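Organizar peças pequenas na bancada

Cá em casa as peças andavam sempre espalhadas, até que me rendi às bases de encaixe (a minha primeira foi presente da Riet, e que presente!). Se estão a começar, escolham uma com aberturas de feitios diferentes e de cor viva, que se veja bem numa mesa clara.
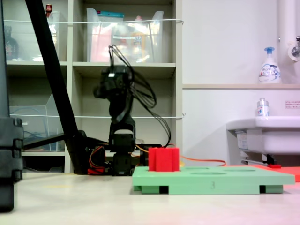
Eu gosto de numerar as bases, porque quando se tem mais de duas já ninguém sabe qual é qual. Para limpar, viro-as ao contrário, dou umas pancadinhas e passo um pincel seco nos buracos – o pano só empurra o pó para o fundo!

Ah, e se a base escorregar, colem três bolinhas de feltro por baixo. As minhas aguentam desde abril.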